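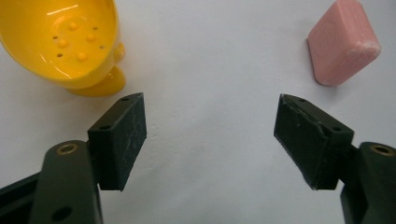 Skeklow Home Things Club

Soap and its dish
2 min read

In January our club chose the bathroom as the subject for the new season, and in the first evening we spoke only about soap. I did not expect that we could fill two hours with it, but we did, and we went home late. Many members still prefer a bar of soap to a bottle. My grandmother kept hers on a saucer, and the saucer was always full of gray water. I think that many of us have such a memory.

The yellow dish is plastic, with small round bumps inside and tiny holes between them for the water. On one side it has a little knob, and under the bowl there is a thick rounded foot. I like this foot very much. A dish which stands directly on the sink makes a slippery ring, and you must clean the ring every second day.

The soap is pink, with soft corners and a whitish, powdery place on one of its faces. On the top there is a faint round mark, too weak for me to read. Some members asked which soap is the best for a dish with bumps. A hard bar is better, and it should be smaller than the bowl, so that it does not lie on the rim.

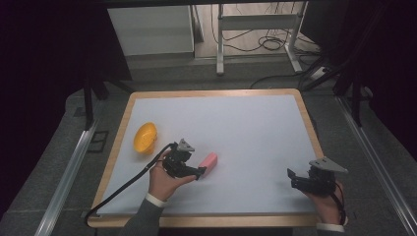
Ifigeneia Tzanetos

Yellow and pink on pale paper, with a border of light wood around it. I would not put these two colors together in my own bathroom, which is all brown tiles from the time of the former owner, but here I find them cheerful.

The dish is oval and small. This is good for a narrow sink, and our sinks in the old houses near Pitgate are very narrow. A large dish looks elegant in the shop, then at home it falls down each time somebody reaches for the toothbrush. If your sink has no flat place at all, try the window sill, but not in full sun – the soap can crack.

For cleaning I use warm water with a spoon of vinegar and an old toothbrush. Leave the dish in it for the time of one coffee, brush around the bumps, and open the holes with a toothpick. Please do not use a metal needle, I have scratched one dish already in this way. 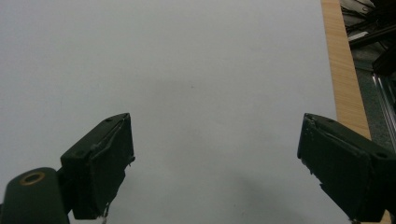
Photos: Ourania Christodoulou

The same pale surface and a strip of the honey-colored wood at its side. Looking closely I find a few specks and smudges on it, and I was glad to see them, my own table has many more.

If you put a soap dish on wood at home, wipe under it when you wipe the dish. Soap water goes slowly into the wood and leaves a dull place, and oil will help only a little. A small cork mat is enough, or a folded cloth which you change with the towels.

The next evening is on Tue 8 February and the subject is toothbrush cups. Please bring one cup from home, also a chipped one. Mrs. Nikolaidis will have the key, and the coffee is 2 per person as before.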